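Trarkum - Informe de avance para el fondo Besnard
Periodo: hasta finales de marzo
Responsable: Qusai Bataineh
Taller compartido de Stultport

1. Estado general

La celda de dos brazos está montada y en funcionamiento. Los brazos quedan fijados a un raíl de aluminio en el frente del recinto, cada uno con su pinza. El cableado de las pinzas sigue por fuera de los eslabones; la canalización definitiva se aplaza hasta cerrar las pruebas de recorrido.

2. Tarea de referencia

Se mantiene la tarea acordada en la propuesta: recoger botellas de plástico repartidas sobre la mesa y depositarlas en una papelera con bolsa. El juego de botellas mezcla formatos, etiquetas y tapones de distinto color, y la posición de partida se cambia en cada ensayo.
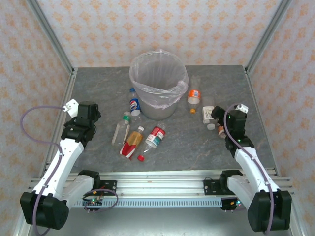
En este periodo se han registrado 65 ensayos completos. De ellos, 9 se interrumpieron por pérdida de agarre, casi siempre con botellas tumbadas y el tapón orientado hacia el raíl. El borde de la bolsa provocó 2 paradas adicionales por enganche con la pinza - se ha añadido un punto de paso más alto antes de soltar y queda pendiente repetir la serie.

3. Gasto

De los 3,000 euros concedidos se ha ejecutado la partida de estructura y la de servos. El pedido de mordazas de repuesto a Bidbridge está confirmado, sin fecha de entrega. No se solicita ampliación.

4. Próximo periodo

- Calibrar de nuevo ambos brazos respecto al raíl.
- Repetir los ensayos fallidos con las mordazas nuevas.
- Fijar los cables y medir el par en la articulación del hombro con la canalización puesta.
- Entregar a Besnard el registro de ensayos y los planos de los soportes.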